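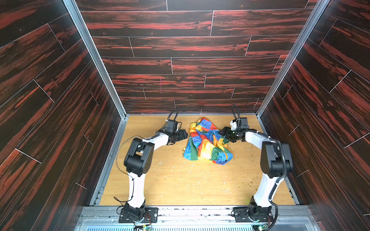
Photo: Mitali Khan / Clikby

In our workshop at Grovilstead the cell with two arms has worked 2,000 hours, and people still ask me why I stop it for 40 minutes to look at cables. My opinion is simple: the cable above the wrist is the first thing to get old. Each fold of the cloth bends it again. Selvaraj Talukder prefers to wait for a fault and then repair - he says it is cheaper. I do not agree. I would also sweep the floor panel more often, as crumbs go into the cloth and then into the fingers. A checklist costs us very little paper.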